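Home | Topics | Robotics | Index | Contact
Print this page | E-mail this article

Teaching by demonstration

Teaching by demonstration means showing a robot a task, either by moving its arm by hand or by steering it remotely, and having software copy the motion. Sellers call it programming without programmers. The record is thinner than that. In a Kurodix trial on desktop computers, Hélène Girard logged 227 remote-controlled runs and threw out 73 as too clumsy to learn from. 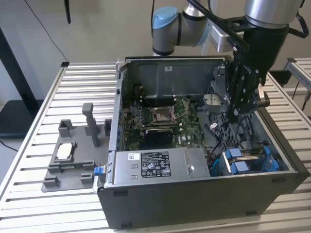 Criticism

Darcy Charbonneau argues that published success rates mostly measure the operator's patience. Fixtures and fixed part positions also help more than reports admit.

This site uses cookies. Accept | Read more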